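Setting Up a Two-Arm Tray Packing Task with the Jastlow Kit

By Miyuki Iwasaki
10 Dec 2023

I've had the Jastlow two-arm kit on my bench since August, and the question I get most often is what to try first. My answer is always the same: put things in a tray! Packing a tray sounds dull, but you get to use both arms and two very different hands, and you can do the whole thing in an afternoon with stuff from the kitchen cupboard.

This page assumes the arms are bolted down, powered and homed, and that you've installed Stadar, the control software that comes with the kit. If you haven't run the joint check yet, go do that and come back.

What you need

The kit with the parallel-jaw gripper on the right arm and the four-finger hand on the left
A shallow plastic tray with stiff walls
A cylindrical container with a lid
A slim box or carton
A plain, light tabletop

Step 1. Clear the table and place the tray

Put the tray in the middle, long side pointing away from the base. Leave some open table in front of it. Both arms should reach the center of the tray without stretching out straight, so move each one there by hand with the motors off and see how it feels. If an elbow locks out, pull the tray toward you.

Tray color matters more than I expected. Mine is bright blue on a white table and the head camera picks it up right away. I tried a white one first (it was what I had) and spent an evening chasing a tray edge that kept wandering off.

Step 2. Route the cables

Do this before you teach a single move. Swing each wrist through its full turn and watch the slack. You want a loose loop that never goes tight and never drops low enough to hook the tray rim. I had mine too short at first, and the left wrist stopped dead every time it rolled inward.

Step 3. Teach the right arm

Open Stadar, choose New Task and pick Right Arm Only. Set the container where the gripper can come at it from the side. Guide the arm in, close the jaws, and save that as your grasp point.

Start with grip force at 40 on the slider. That holds a full container without squashing a soft one. Grab the body and stay well away from the lid, or you'll be sweeping up whatever was inside.

Next, save a lift point, a point over the tray, and a release point just above the tray floor. I like to tilt the container on the way over so it lands lying down. Use two extra points for the tilt and the motion comes out lovely and smooth.

Step 4. Park the left hand

While the right arm works, keep the left hand beside the tray, fingers up and open. It stays out of the way, and it's already near the box it will pick up next. Save this pose as Wait Left.

Step 5. Teach the left hand

The four-finger hand takes more patience. Lay the box at an angle so the fingers can close across its narrow side. Close slowly, watch for the box sliding, and save only when it sits still in the grip. My friend Waltraud Eberhard uses the same hand and swears by coming in low and nearly flat. I've switched to her way and I drop far fewer boxes.

Step 6. Run both

Link the two tasks, tick Wait For Other Arm, and set speed to Slow for the first run. Keep a hand near the stop button. Once it looks good, bump the speed up one notch at a time.

If the container swings or slips, go back to the grasp point and move it closer to the middle of the body. If the arms crowd each other over the tray, push Wait Left farther out.

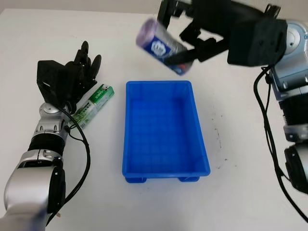
Step 6: right gripper carrying the container, left hand open beside the green and white box.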